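September 11, 2025

Page 174. I'm writing the number down because I've been on or near it for three nights and want a record of having got this far before I fall asleep on it again.

The book is still Ridska, all 978 pages of it, and I've gone and done the thing I swore I wouldn't, which is buy the other translation as well. So now there are two of them beside the bed, like a pair of house bricks, and I'm reading a chapter in one and then the same chapter in the other and getting nowhere at twice the effort. It's wonderful though! I haven't been this absorbed in anything since I was home with glandular fever at fifteen and went through the whole bottom shelf at my aunt's place, Westerns included.

How it started, for the benefit of me in ten years' time. In August I went down to Clellport for the long weekend and it bucketed down the entire time, so I spent most of it in the secondhand bookshop behind the bakery (the one with the stairs you have to take sideways). I'd been half looking for Ridska ever since the piece in Ruria, where somebody had gone on for pages and pages about the old Policarpio edition and how much livelier it was than the new one everybody has been buying. I only had the new one. I'd tried it twice and given up twice, both times in the bit with the surveyors. And there was the Policarpio, bottom shelf, spine gone the colour of weak tea, fourteen dollars. I had it on my lap in the car park before I'd even put the key in the ignition.

The two books don't agree from the very first sentence. In the new one it goes, "My mother's house had been sold without the well." Flat as you like. In the Policarpio it's, "They sold my mother's house out from under us, but not the well, for they had forgotten the well." I read those out loud one after the other at the kitchen bench and I couldn't tell you which I'd keep. The old one has that lovely grumbling run to it, you can hear an old woman who has told it at every funeral for thirty years. But then the new one drops the well right at the end where you trip on it, and she's so dry all the way through the rest of the book (as far as page 174 anyway) that maybe the flatness is her. Maybe the old translator just liked a yarn.

I don't have a word of the original so I've got no business judging. That's the maddening part. I'm sitting here deciding which one is closer to a thing I can't read. It's like arguing over which of two cousins looks more like a grandfather you never met.

The surveyors, which beat me both times, are the whole of chapter six. In the new one they come across as a bit of a slog, men with poles, mud, a long talk about a boundary, and I'd skim. In the Policarpio they are FUNNY. There's a bit where the older surveyor explains that the village can't be where it is, according to the map, and would they mind awfully, and the priest offers to have the church moved after lunch. I'd read that page in the new version and never noticed it was a joke. Went back and looked, and it is all there, every line of it, the priest, the lunch, the lot, only it's been put down so straight that I'd walked right past. So then I read the new one again knowing it was funny and it was funnier than the old one. I laughed until I had to put my tea down. So now I don't trust myself on anything.

I wonder how many books I've ditched for that reason. I used to be quite proud of ditching books. Life's too short, fifty pages and out, all that. But I gave this one fifty pages twice over, and I was wrong, or tired, or reading it on the bus with someone's phone going. The Russians I bounced off at uni I read in whatever was cheapest in the co-op, tiny print, and I never once looked to see who'd done the English or when. It didn't cross my mind that it was a person. I thought it just came that way.

What bugs me about the Policarpio is that it cuts. Nowhere on it does it say so, but it does. I only caught it last night. The sister's dream, the one with the geese, is four pages in the new one and a paragraph and a half in the old. And page 193 of the old one (I jumped ahead, I'm weak) goes straight from the wedding to the morning after, when there's an entire night in between in the new one, with the brother walking up to the quarry and not telling anyone what he saw. You'd think that mattered! Later on people keep mentioning the quarry. If all you had was the Policarpio you'd be wondering your whole life what was up with that quarry. I got quite cross on behalf of people who read it when it came out, and who must have thought it was terribly modern and mysterious of the author, when really somebody was trimming for paper.

Or it might have been taste. The Ruria piece reckoned the old translator thought the book was too long and said so in letters. I've some sympathy there. Nine hundred odd pages is a lot of geese. Still, it wasn't their book to tidy.

I tried explaining all this at work at lunch and got the polite face. One of the others said why not just read the one and enjoy it, which is fair enough, and another said was there a film. There is not a film. There was apparently a radio version, years back, in instalments, and I would give a good deal to hear what they did with the surveyors. I'll write to the library and ask, they were very good about that magazine I was after last year.

Now the practical side. At my present speed, one chapter in each per night and two nights off a week for choir and general collapse, I'll be done some time after Christmas. That's if I don't start going back to compare, and I do keep going back. I've begun marking the good ones in pencil, a little tick for wherever the old one wins and a cross where the new one does, very light so I can rub them out (I hate finding other people's pencil, but it's different when it's mine). Ticks are miles ahead for the talking. Anything where somebody is being rude to somebody else, the Policarpio does it better, it has a gift for insults. "You have the soul of a borrowed umbrella." In the new one he's just "unreliable". But weather, landscape, anyone being sad and not saying so, that's the new one nearly every time. The father going out to check the gate – he's checked it already, we've seen him check it – is three short sentences and I had to stop and look at the wall for a while. The old one explains why he goes. Don't explain it! We know why he goes!

So what I want is a third one, obviously, with the insults out of the old and the gates out of the new and all the geese. I did think about typing one up for myself, just the best paragraph from each, and got as far as opening a document and giving it a name before I came to my senses. Mum used to do something like it with recipes. She had a pavlova that was half the Country Women's and half off the back of a cornflour packet, and it always cracked, and we all thought it was the best one going.

Should also say the new one is a nicer object. Proper margins, and a map at the front that's a help with the boundary business. The Policarpio has no map, and a family tree with the wrong brother on it. I spent a good twenty minutes trying to work out how he could be married to his own stepmother before I twigged that it was a misprint.

Somebody before me owned it and left a bus ticket in at the start of the part called The Lower Field. No marks, no name in the front, only the ticket. I've left it where it is. I'd like to think they went on from there without needing it, but the spine is a good deal whiter after that point, so I have my doubts.

Haven't done the washing. Haven't rung the dentist either, and the tax is still sitting in its envelope giving me looks. I'll do one of those tomorrow, probably the dentist, as they only want a phone call. Choir's been moved back half an hour so there'll be time for a chapter beforehand if I take the lighter of the two, and that's the old one, what with all the bits they left out.

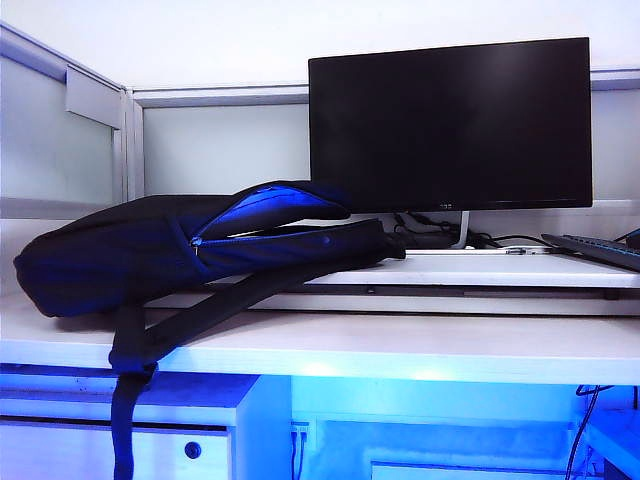
And I've promised myself I won't read the quarry night again until I've got through the harvest in both. It's a long harvest. I peeked, and the Policarpio has kept every last page of it, the geese go and the turnips stay, so whoever did the cutting must have been fond of turnips. Lights off now, it's gone eleven.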